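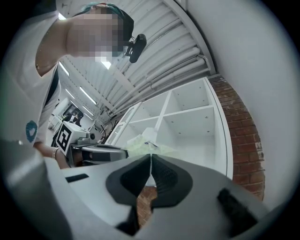
Brundus publishes hand-held gripper trial, and advises buyers to wait

December 8, 2018 -- Brundus, the independent test workshop, has released the results of its comparison of fingertip pads for hand-held grippers. The short version is that neither of the two products tested did what its sales sheet says it does, and that one of them came closer than the other by a margin too small to spend money on.

The trial compared the Omora soft pad with the Norlow ribbed pad. Both are sold to teams that collect handling data by carrying grippers by hand, and both are advertised as suited to "everyday objects". Brundus takes the view that everyday objects include thin, crumpled plastic bags, and built the trial on those. Boxes, cups and foam blocks, which fill most of the makers' own films, were left out.

Operators worked at white open shelving with a pair of hand-held grippers, each with a camera and a square marker for tracking. Every attempt had the same aim: take hold of a bag, lift it clear and put it down inside a compartment without a second grab. Each product was given 300 attempts. Any attempt in which the tracking was lost was struck out and run again, and 40 had to be repeated for that reason.

The Omora pad managed 154 clean lifts. Omora's sales sheet promises a clean lift in nine cases out of ten on "flexible packaging", a phrase the company has not been able to define for us. The Norlow pad did slightly worse. Most of its failures came when the tips closed on a single layer of film and the bag slid out sideways as the hand turned.

Brundus also looked at the Shi controller, which is offered as an add-on to both products and is meant to warn the operator when the grip is slipping. The warning did come. In 70 of the failed attempts it came after the bag had already gone. The workshop does not see what an operator is supposed to do with that information.

The choice of object has been argued over since the first trial sessions in June. A bag has no fixed shape, it shows the pads a different edge each time, and a pale one against a white shelf gives the wrist camera little to work with. Makers say this is unfair. Brundus says it is a Tuesday afternoon in any stockroom.
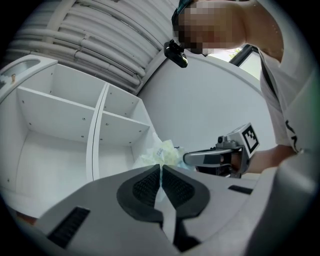 Norlow, which was sent the findings before release, replied that its pad was designed for firmer goods, that the operators had been given too little practice, and that "a bag on a shelf tells you about the bag". The company added that a revised pad is on the way and asked for the trial to be held back until it is ready.

Brundus declined. The pad on sale is the pad that was tested, and the sales sheet makes no mention of firmer goods. On practice the company may have a point: scores did creep up over the first sessions before levelling off, and the full report gives them session by session so that readers can judge. Omora has not commented.

There are limits to the work. One type of gripper body was used throughout, so nothing can be said about how the pads behave on others. Wear was not measured. The workshop will repeat the trial with the revised Norlow pad if it arrives, under the same rules and on the same sort of bag.

The full report, with the list of repeated attempts, is free on request from the Brundus press desk.

ENDS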